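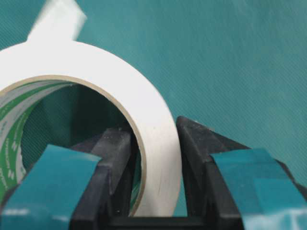

Our project in the course Packaging Materials was to compare how easily paper tape can be opened and pulled by hand. Many people in our group had the same small problem at home: the end of the tape sticks back to the roll and it takes a long time to find it. For the main part of the work we chose a wide white masking tape with a tan cardboard core and a green and white label inside the ring. When the free end stands up from the roll, as it does on this one, the next piece can be started at once. We wanted to know how long the end stays free after the roll is put away.

We bought the tapes in February from two shops, Ovine and Kornton. Each type was tested with 40 pulls, and every pulled strip was 1000 mm long. We wrote down if the strip tore, if it split at the side, and if the end stuck down again overnight.
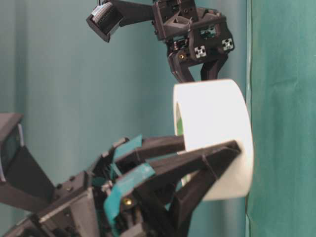

The second part of the test was about storage. One roll of each type was kept standing on its edge and another was kept flat in a drawer. In our notes the flat rolls collected less dust on the sides -- this was important, because dust makes the edge of the strip weak. The rolls from Kornton tore more often near the core, but we can not say if this comes from the glue or from the paper.

Our budget did not allow a machine for measuring the pulling force, so the results depend on our hands. The next group should repeat the test with older rolls.

Report handed in 7/22/19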